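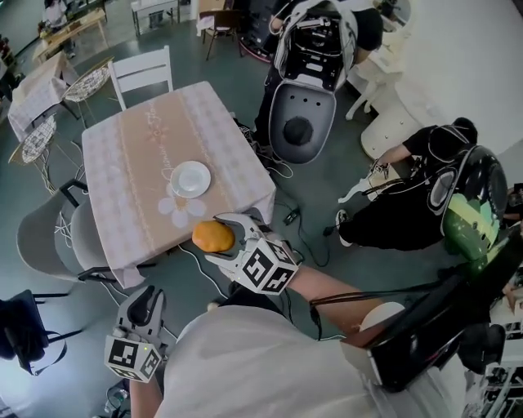 Do vitamin C claims on orange labels stand up?

Student project report, Food Studies, second year

Background

Shops like to tell us that one orange covers the whole day. We wanted to know where such claims come from and whether a shopper could check them. Our starting point was a leaflet from Lastari, a fruit seller near the college, which promises "1000 mg of goodness in every bag". It doesn't say how many oranges are in a bag, or what goodness is.

What we did

We bought fruit from two sellers, Lastari and Rawashdeh, on a Saturday morning. We squeezed it the same afternoon and tested the juice with iodine and starch, the usual school method. We also handed out a short survey and got 55 replies.

Iodine reacts with other things in juice as well, so our readings may be too high. Pulp made the colour change hard to judge, and two of us often disagreed on when it had happened. We should have strained the juice twice.

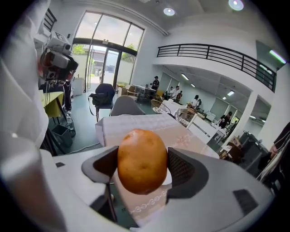 Results

The fruit sold as "premium" by Rawashdeh gave slightly higher readings than the cheaper bags, but the gap was smaller than the gap between repeat tests on the same juice. I wouldn't pay extra on the strength of that.

In the survey, most people said they trusted the label — and most of those couldn't remember what it said. A few thought a deeper colour meant more vitamin C. We found nothing to back this up, though we didn't test it properly either.

Problems

The Kudoma scales drifted during the afternoon and we only noticed near the end. The first set of weights has been left out of the tables.

Next time we would keep some fruit for a week and test it again, as storage probably matters more than the name on the bag.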